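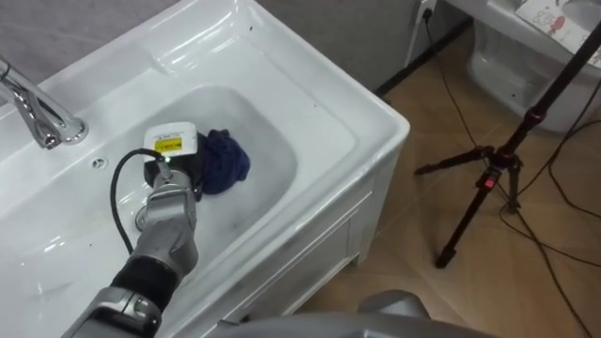 My contact planner finally has a decent answer for glossy white ceramic! I've been rewriting the perception half of Morkomine since October, and sinks are the best kind of awful – a bright streak along the rim looks a lot like an edge to a depth filter. The dark blue cloth bunched up in the basin is the easy bit, because it has texture and the segmenter grabs it right away. The slope under it is where things get fun, so I now fit one smooth surface to the whole bowl and let the force controller handle the last 6 millimeters.

The log replay holds 2598 depth clips, and 2211 of them now give a usable surface. The old filter managed 452 (ouch). Chrome faucets still get me, so I mask them and plan the arm's path around the mask.

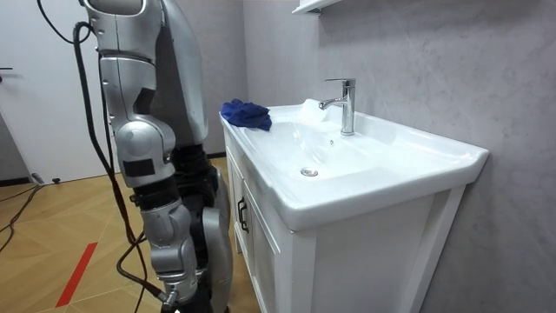

What's next

Moving the replay viewer over to Troltov, then tuning the mask margins – I can't wait to see those plots.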